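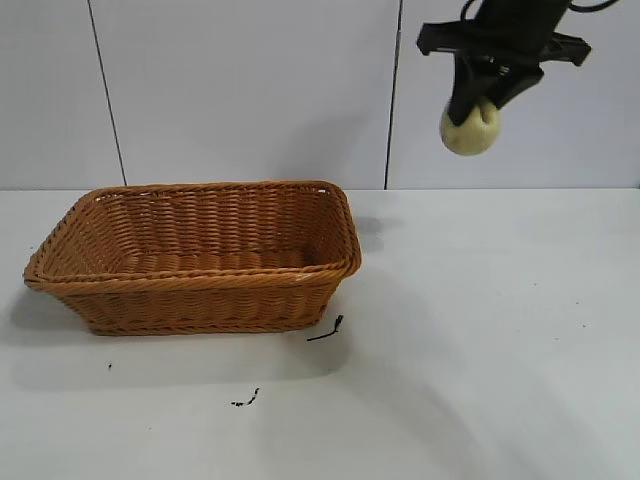
The manipulation group of the robotics club spent the winter term on one task: pick a single object off the table, carry it to a container, and release it inside. The work is done on the small bench with the white top and the paneled back wall, and the arm runs under the students' own controller. For most of the term the container was a rigid plastic tray with straight sides. It has now been replaced by a woven basket, longer than it is wide, with rounded corners and walls that flare toward the top, and the change has taken up more hours than the group had planned for. A braided border runs around the rim, so the edge the software has to find is neither straight nor smooth. The carry height is set so that the object travels well above that border. The gripper holds the pale, lumpy test piece by its upper half, leaving the lower half hanging below the fingertips, and the clearance has to be figured from the bottom of the piece.

The first version of the code used the fingertip position as the lowest point of the load. With the tray this made little difference. With the basket, the test piece touched the far rim on several early runs and was pushed out of the grip. Karthikeyan Suvarna rewrote the clearance check in November so that the height of the object is estimated before the grasp and added to the tool length during the carry. The estimate is crude. It takes the top of the object from the depth reading, subtracts the table height, and assumes the grasp closes halfway down unless told otherwise. A correction for high grasps was added later, after the halfway assumption gave bad numbers for round objects.

Grip force was the second problem. Round, slightly soft objects deform under the fingers, and the position reading alone does not tell the controller when to stop closing. The group now limits motor current during the last part of the close and holds at that value through the carry. Too low a limit and the object slips during acceleration. Too high and it is marked or squeezed upward out of the fingers. The present value was found by trial, on one set of fingertips, and will need to be found again when the fingertips are changed.

Basket detection is handled by a separate module called Plitholm. It was trained on 900 labeled pictures taken by club members, of which 300 show a container with a woven or otherwise uneven rim. Plitholm returns an outline of the opening and a center point. The arm is sent to the center point at carry height, pauses, lowers, and opens. The pause is set at 500 milliseconds and exists to let the load stop swinging. It may be shortened once the motion profile is smoother at the end of the move.

Two known faults remain. Plitholm sometimes reports the inner floor of a basket as the opening when the near wall is in shade, which moves the center point toward the back. The error is small, and with a long container it has not yet caused a miss, but it would matter with a smaller one. The second fault is in the cable run. At the outer end of the reach the cables pull on the wrist, and the final position is off by about 7 millimeters. Longer cables are on order from Holzer. Until they arrive, containers should be kept on the left half of the table and objects should start on the right, well inside the marked limit of the reach.

Members using the bench are asked to save the log file after each session and to enter the current limit and the fingertip set in the bench notebook. Runs without those two values cannot be compared with anything and are being left out of the results. Please also wipe the table before calibration. Crumbs and wire ends show up in the depth reading as small raised points, and the table height is fitted to whatever is there.

The group will run the task at the Elport student meet, where the container is chosen by the judges and shown to the teams on the day. The rules allow one calibration before the first attempt and none between attempts. The object set is expected to include at least one soft item. Code for the carry and release steps is in the club repository under the project name Bridanik, with the older tray version kept on its own branch. Questions on the clearance check go to Karthikeyan. Anyone who wants to add labeled pictures to the training set should read the labeling notes first, in particular the part on where the rim ends and the opening begins.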